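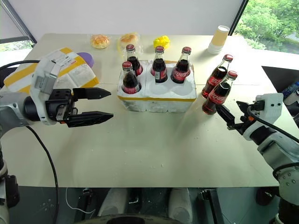
Matúš Krajčí told us in the first week that a gripper is only as good as the worst bottle it has to hold, and that we should stop practicing with the bottles that stand straight. We did not like this advice at that time, because the straight ones gave us nice results. Later we changed the whole test plan after it.

Project report, Gripper Comparison for Bottle Packing
October 17, 2022

1. Task

Our group had to compare two sets of fingers for a robot with two arms. The task is to put glass cola bottles into a white foam carrier with six sockets, two rows of three. Both arms are used. The first set of fingers is the Plimard, which is long and narrow at the tip. The second set is the Igwe, with a short flat pad. The arms and the controller stayed the same in all tests.

2. How we tested

One trial means one bottle, from the table into a socket. We made 60 trials with each set. One trial more was made by mistake with the Igwe fingers, and we kept it, so the log has 121 lines. A trial was stopped after 15 seconds and counted as failed.

We wrote down three kinds of failure: the bottle slips, the bottle touches its neighbor, or the bottle does not go down to the bottom of the socket. A bottle which leans in the socket but stays there was counted as placed. We discussed this rule a long time and not everybody in the group agrees with it.

3. Observations

The Igwe pads hold the glass neck more firmly. With them we had fewer slips. But they are wide, and when the back row is full, the pad often pushes the next bottle. The Plimard fingers go easily between two bottles, also when these stand close together on the table. Their weak point is turning: the bottle rotates a little between the tips and arrives tilted.

Filling the back row first was better with both sets. The last front socket was the most difficult one, and we could not solve it fully.

The cables of the arms took more time than we planned. In July we lost two afternoons because a loop of cable pulled on the wrist, and the saved positions were not correct anymore.

4. Open points

We want to repeat the tests with a thin rubber layer on the Plimard fingers. The controller setting for closing force was never changed during this project, and it should be tested separately. The trial log is stored in the Vavano folder under number 2422.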